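Help wanted for our kitchen drawer afternoons at Kellby

Posted 7/6/19 by Sze-wing Kan

Hello! I'm looking for people who like putting things where they belong. I run the shared kitchen at Kellby, and over the years people have left us so many utensils that I can never find a peeler when I want one (and then I find three the day after). So I'm starting a set of sorting sessions, and I'd love some company.

You'd come along for an afternoon, we'd empty a drawer onto the table, and then you'd put it all back the way you think makes sense. I won't tell you how. Some people go by size, some by how often they use a thing, and my sister does it by colour – I've stopped arguing with her. Afterwards we have tea and a chat about why you did it your way, and I take notes for a little booklet on setting up shared kitchens, due out in February.
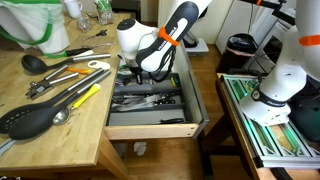
Ladle, spoons, peeler and can opener on the table, knives in the drawer tray.

You don't need to be tidy at home. I'd really like a mix, so if your own drawer only shuts with a shove, please do write! You should be over 18 and happy handling kitchen knives, and it helps if you don't mind standing for a while, though there are stools.

Each session is 2 hours and I have 13 places left. You'll get £30 for your time, paid on the day, plus your bus fare if you keep the ticket. We're on the ground floor of the Poon building in Dokness, with a ramp at the side door, and the 656 stops right outside.

To put your name down, leave a note for me at the Kellby front desk with your phone number and whether mornings or afternoons are better for a call. Tell me what's in your top drawer too, if you like – I'm nosy.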